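Relix Garment Steamer: Eight Months of Use

Posted 29/12/2022

I bought the Relix handheld steamer in April, after my second iron in three years started leaking onto the board. I paid $70 for it at the home goods store in Clinville. It has been used nearly every week since then, mostly on T-shirts, work shirts and one set of linen curtains that I regret buying. This review covers the handheld model with the cord. There is also a larger floor model with a pole and hanger, which I have not used.

What comes in the box

The steamer itself, a water tank that is already attached, a fabric brush that clips over the head, a heat glove and a small cup for filling. The manual is a folded sheet in four languages. The print is small, but the instructions are clear enough. There is no storage bag. I keep mine on a shelf in the hall closet with the cord wound around it, which the manual says not to do while it is warm.

The cord is 6 feet long. For me that is too short. The only outlet in my laundry room is behind the dryer, so I use an extension cord, and the manual says not to do that either unless it is rated for the load. I bought a heavy one. If your outlet is near where you hang clothes, you won't have this problem.

Setting it up

Fill the tank to the line, push it back in until it clicks, plug it in and wait for the light to go from red to blue. The first few times I did not push the tank in far enough and got a drip down my wrist. There is a definite click when it is seated. If you don't hear it, take it out and try again.

The light turns blue fairly quickly. The steam at that point is still a bit spitty, so I point it at the sink for a few seconds before I put it near anything I plan to wear. After that it settles down and stays steady until the tank is almost empty.

I use plain tap water. Our water here is hard, and by the end of the summer I could see white flakes coming out of the vents. A descaling run with white vinegar and water, half and half, cleared them up. The manual asks for this every couple of months. I had skipped it.

How it does on different fabrics

Cotton T-shirts are what I use it on most. I work in a print shop that does team shirts and event shirts, and I bring home a lot of them. They get folded in stacks, boxed and left that way, so by the time I wear one it has a hard line across the chest. The steamer takes that line out of a thin shirt in one or two slow passes. On a heavier shirt it takes more, and it helps to pull the hem down with your free hand so the fabric is tight. You need the glove for this. I went without it once and won't again.

It does not give you a pressed look. A steamed T-shirt looks like one that came out of the dryer at the right time, and for me that is plenty. If you want a sharp edge on a sleeve, keep your iron.

For shirts with a printed design, turn them inside out. I tested a few misprints from work before I trusted it. Regular screen print held up fine from the inside. I held the head directly on the front of one heat transfer for longer than I should have and the edge of the vinyl lifted. That was my fault, and the manual does warn about it.
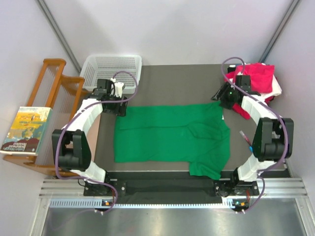 Dress shirts are a mixed result. The body and the sleeves come out well. The collar and the button strip do not, at least for me. Both of those have a stiff layer inside, and steam alone won't flatten them unless there is something firm behind the cloth. I have tried holding a folded towel in the glove hand and pressing against it. It helps some. For a wedding in the fall I gave up and ironed the collar.

Polyester and blends are very easy. One pass and the wrinkles drop out. My work pants are a blend and they are the best thing I own for this steamer.

Linen was a disappointment. The curtains have deep creases from the package and I went over them twice on different days. They look better than they did. They do not look good. I would say the same for a heavy linen shirt.

Knits and sweaters come out nicely, and the brush attachment lifts the surface a little and picks up some lint. This is about the only time I use the brush.

Hanging or flat

The box says you can use it both ways. I would only use it on hanging clothes. When you tip it down toward a table, water gets into the head and comes out in drops. I tried a T-shirt laid out on a towel on the bed and ended up with wet spots on the shirt and on the blanket under it. Held upright or at a slight lean, it does not do this.

This means you need somewhere good to hang things. A shower rod works, but the bathroom gets damp. I put an over-the-door hook on the laundry room door and that has been the best place. Make sure there is space behind the clothes, or at least that the door has a finish you don't mind getting steamed. The paint on mine has a dull patch now at chest height.

Tank size and run time

One full tank gives me 19 minutes of steam on the lower setting. I timed it because the box promised 25 and it never felt that long. On the high setting it is less. For a normal week that covers all my shirts without a refill. For curtains or bedding you will be going back to the sink.

The tank opening is narrow, so the little cup is useful. I lost the cup in June and used a measuring cup with a spout, and that worked just as well.

Weight and comfort

With a full tank it is heavy enough that my arm gets tired toward the end of a session. The handle is a good shape and the trigger locks, so you don't have to keep squeezing. The weight is mostly at the top, near the head, and you feel it when you reach up to do a collar or the top of a curtain. My advice is to hang things lower than you think you need to.

It makes a low pumping sound while the trigger is down. It is quieter than my hair dryer and I can hear the radio over it.

Problems so far

The clip that holds the brush on has cracked on one side. It still stays on if I am careful. I wrote to Relix and they offered to sell me a new brush but not to replace it, and they did not say anything about the clip being a known fault. The reply took nine days. The steamer is still under warranty, but attachments are not covered, as it says near the bottom of the sheet.

The automatic shutoff works, but it is a little eager. If I set the steamer down to change hangers and get distracted by something, it is off when I come back and I have to wait for the blue light again. I can live with that. My old iron had no shutoff at all.

There has been no leaking from the body of the steamer, and the cord is in good condition where it enters the handle. That is where my last iron failed, so I check it.

Compared with the Caltier

A relative has the Caltier travel steamer and I borrowed it for a weekend. It is much smaller and much lighter, and the tank runs out before you have finished two shirts. The steam is weaker. It did fine on a polyester blouse and very little to a cotton shirt with a fold line in it. For a suitcase I would take the Caltier. For the house I would not consider it.

I also looked at the Moldovan in the store. It has a metal plate on the front that heats up, so it works more like a small iron, and I think that would deal with collars better. It cost more than I wanted to spend and I have not used one, so I can't tell you whether the plate gets hot enough. If anyone reading owns one, please leave a comment about how it does on button strips.

Who should buy it

If most of your clothes are T-shirts, knits and blends, the Relix will do nearly everything you need and you can put the ironing board away. If you wear a pressed shirt to work every day, or own a lot of linen, you will still need an iron, and you may not want to pay for both.

I would buy it again at the price I paid. I have seen it on sale since then, so it may be worth waiting a week or two.

Rating: 4 out of 5. One point off for the short cord and the brush clip.

Update: the store in Clinville now has the replacement brush on the shelf next to the steamers, so you don't have to order it by mail. The new one has the same clip.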